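Progress report to the Liltby fund - good practice for hand-held gripper recording

Second report, covering the stretch up to the end of April

Hi all,

You asked for something shorter and less stiff than the last one, so I'm writing this the way I'd tell it to you over a coffee. The budget sheet is attached separately and hasn't moved much. What has moved is the rulebook, and I'm pretty happy with where it's got to.

Quick refresher on what you're paying for. Stiditport wanted a plain-language set of working rules for people who record everyday handling tasks with hand-held grippers, so that what comes out of one site can be used alongside what comes out of another. Grisonent is the second site and does things its own way (more on that in a minute). The rulebook itself we've been calling Sabatier, and the name has stuck whether I like it or not.

Where we are

Draft 2 is done and has been in daily use at both sites since the middle of the period. It runs to 224 numbered rules, and yes, I know that's too many. A good chunk of them are one-liners like "put the cap back on" and I expect a lot of folding together before the final version. We tried it out over 669 recordings, all of which were checked by a second person against the rules for that task. The target in the grant was to have every recording from one complete task family checked, and that's at 100 per cent, so I'm calling that milestone met.

The part I'd most like you to read is the section on setting up, which I rewrote from scratch. The old one was written by me at a desk and it showed. The new one was written standing at the table with the people doing the work, and it's half the length.

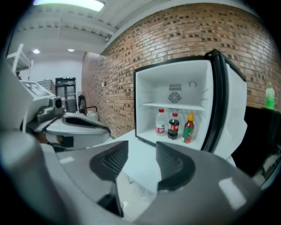
Setting up is where the two sites used to drift apart the most. Stiditport would lay everything out from memory and Grisonent would work from a sheet, and you could tell which was which straight away. Under the new rules the person recording sets the start state, says it out loud and then has a quick look over it before picking up the gripper. For the mini fridge task that means door open, and bottles standing in a row on the floor of the fridge under the shelf - water, cola, hot sauce, going left to right. The hot sauce on the door side caused a surprising amount of debate, as it's a bit taller than its neighbours and some people wanted it in the middle. We left it where it is. The rule now says the order can be changed between sets but never inside one, and any change goes in the notes before the first take.

We've also settled the argument about labels. Grisonent's view was that every label should face the front, Stiditport's view was that real fridges don't look like that and we'd be teaching the machines something silly. Both fair! The wording we landed on is that labels can face any way you like, as long as nobody turns them halfway through a set to make them look nicer. I was guilty of that one myself.

Rules about hands and fingers

This was the other big piece of work. The gripper fingers get a wipe and a look before every set, and the ribbed faces get checked for anything caught in the grooves. If a pad is worn or has shifted, you stop and swap it, and the set starts again under a new number. People grumbled at first about starting again. I grumbled too. But we had a run of takes in the first draft period where a pad had been slowly working loose and we couldn't say when it began, so the whole lot had to be put aside.

The free hand is now covered as well. It stays out of the way unless the task says otherwise, and if it wanders in, the take gets flagged and kept. Draft 1 told people to delete those, which I now think was bad advice. A flagged take is still useful to somebody, and deleting things on the spot made it much too easy to tidy up your own record.

Safety and common sense

Nothing dramatic to report, and no injuries. The new rules cover cords, spills, and how long anyone can hold a gripper before having a proper break. That last one came straight from the people doing the recording, who told me their wrists were sore by mid-afternoon. Food and drink props must never go back to being food and drink. It sounds obvious, but a shared fridge is a shared fridge, and the rule now asks for prop bottles to be stored apart from the lunch stuff.

What hasn't gone well

The checking takes longer than I budgeted for. A careful second look at a short take can easily run longer than the take did, and I'd counted on the reverse. I haven't asked for more money, but I have shifted hours from writing to checking, and the worked samples for the back of the rulebook are behind as a result. They'll be in the next report.

I also haven't got the privacy section to a point where I'd show it to anyone. The rooms we record in are ordinary working rooms and the lens takes in a lot more than the table. At the moment the draft says to clear papers and screens and to let people know before you start. I'd like it to say what happens when somebody walks through anyway, and the two sites don't agree yet.

Coming up

Next on my list is cutting the 224 down to something a new person can read in one sitting. After that I want to swap crews for a few days, with Stiditport people working at Grisonent and the other way round, using only the written rules and no coaching. If they get stuck, the rule needs rewording.

One favour to ask - could someone at Liltby who has never touched a gripper read the setting-up section and mark every word that made them stop? A pen on paper is fine. I'll collect it when I'm next in, and I'll bring the privacy draft with me if it's fit to be seen by then.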